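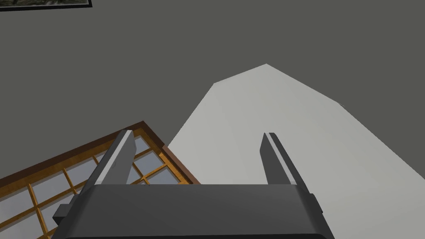
Chapter 8
Shared Rooms: Robots in Care and Guest Work

8.1 Scope of the chapter

Earlier chapters dealt with fixed cells, in which the machine has its own floor space and the worker stays outside it. The present chapter covers workplaces where both use the same room: guest houses, staff lodgings and residential care. The tasks are small and varied. They include clearing a table, straightening chairs and returning objects to a known place. None of them is hard for a trained person, and most are hard to write down.

The running case is the residence at Grustham, which has 976 rooms on 12 corridors. Room attendants there worked in pairs until the Imine system was brought in. Each attendant now works alone with one mobile two-armed unit and is responsible for 16 rooms per shift. The account draws on interviews by Gobnait Breathnach and on the task records kept by Kiros Gebremichael, then shift planner at the site.

8.2 Dividing the task

A task is divided by listing its steps and assigning each to the worker, to the machine, or to both in turn. At Grustham the first division followed reach and weight. It gave the machine the table and the floor, and left the bed, the windows and the bathroom to the attendant. Sugiyama and Sfakianakis revised it after one month. Their version followed judgement: any step that required a decision about a guest's belongings went to the attendant, whatever the weight of the object.

Tabletops show the difficulty. Small objects of unlike shape lie at different distances from the edge, and the unit must approach between the furniture with both arms raised. A tool left on a table may be rubbish, lost property or something in use. The attendant settles the question in a second or two. The machine needs a rule. 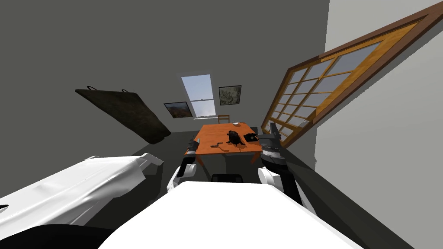
8.3 Changes in the attendant's work

Three changes were recorded in the first year.

Walking fell and waiting rose. Attendants spent part of each room standing by while the unit finished a step, and this time did not appear in the old work schedule.

Fault clearing became a regular duty. It was unpaid until October, when a separate grade was agreed.

Conversation between workers dropped sharply with the end of pair working. Breathnach treats this as a cost of the system and proposes a shared break room on every second corridor. Section 8.6 compares the arrangement used at Traltitz, where pairs were kept and two attendants supervise one unit.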